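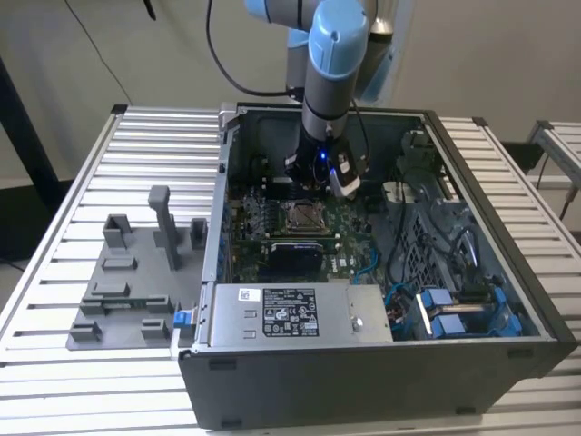
Lanidow Repair Hall, monthly walk-through
Date: 17 August 2019
Inspected by: Nima Daneshvar
Accompanied by: Margus Zariņš, who carried the ladder and disagreed with things
Scale: OK / Fix / Stop using

EXITS AND AISLES

1. Front door opens fully from inside without a key.
OK. It also opens fully from outside without a key if you lean on it. That goes on the security list, which is a different form and a different person's headache.

2. Back door clear on both sides.
Fix. Inside is clear. Outside, the bakery has once again left its flour pallets against it, and the door opens as far as a thin cat would need. I spoke to Mrs. Baranauskienė at the bakery. She was very nice and gave me a roll. The pallets were there when I left. I'll write a letter this time, and refuse the roll.

3. Main aisle free of cords, boxes and bicycles.
Fix. Two extension cords taped down with packing tape, now mostly holding down dust. Replace with a proper cord cover or move the bench to the outlet. One bicycle. Margus says it is a customer's bicycle. It has had the same flat tire since the last walk-through.

4. Exit signs lit.
Front OK. Back sign lit but flickering in a way that suggests an exit from a nightclub. New lamp ordered from Skarneveo.

FIRE

5. Extinguishers mounted, charged, tag in date.
Front OK. Kitchen: gauge in the green, tag good through October, but it was on the floor holding the door open. Rehung. I bought a rubber doorstop with my own money and left the receipt in the tray.

6. Smoke detectors tested.
OK in the hall and kitchen. Store room: no sound on the first press, no sound on the second, and on the third the cover fell off. Battery missing. The wall clock in the store room keeps excellent time. Battery returned to detector, clock now stopped at 2, new batteries on the list.

7. Oily rags in the metal can with the lid on.
Lid on. Can empty. Rags next to can. Fix.

8. Space heaters unplugged and put away for the summer.
OK, all of them, labeled and on the shelf. I have no comment and would like that noted.

ELECTRICAL

9. Power strips not plugged into other power strips.
Fix. Under the long bench there is a chain that I followed on my hands and knees. At the far end was a radio. Unplugged everything except what had a name on it, and then the radio too, because the name on it was "Radio."

10. Cords free of cuts and homemade repairs.
Stop using: the orange 100-foot cord. Somebody has fixed it with bandages, the kind for fingers. Cut the plug off so it can't come back.

11. Breaker panel reachable and labeled.
Reachable, yes. Labels: "lights," "lights 2," "other," "NO," and one in pencil that we both read as "Ullo." Margus flipped it and nothing we could find went off. Someone please ask Ullo.

LADDERS AND SHELVES

12. Ladders: feet, hinges, spreaders, rating sticker.
Stepladder OK, rated 200 lb. The sticker is there to be read, including by people carrying a microwave oven up to the top shelf.
Wooden ladder: Stop using. Third rung turns in your hand like a rolling pin. Margus has been up it for years and feels this is an overreaction. It is now tied shut with a red tag, and if the tag disappears I'll know who to call.

13. Tall shelves anchored to the wall.
Fix. Shelf 3 has brackets, and the wall has holes, and they have not been introduced. Heavy boxes moved to the bottom in the meantime.

FIRST AID AND KITCHEN

14. First aid kit stocked and in date.
Fix. Gauze fine, gloves fine, eye wash expired. No bandages (see item 10).

15. Hot water at the sink not scalding.
OK at last. Was almost 150 last time, according to a meat thermometer I'd rather not discuss.

16. Refrigerator clean, food dated.
Not strictly a safety item until you open the bottom drawer. Bottom drawer: Stop using.

LEFT OVER FROM LAST TIME

Loose stair tread by the store room: done, nicely.
Handrail end cap: not done. It caught my sleeve both ways.
Spare key to room 221 across the yard: still missing. We hold the shutoff for their water, they hold ours, and neither of us can get in to the other.

Order list: batteries, bandages, eye wash, cord cover, exit lamp, wall anchors, one orange cord.

Signed, N. Daneshvar
Signed, M. Zariņš, "except for 12"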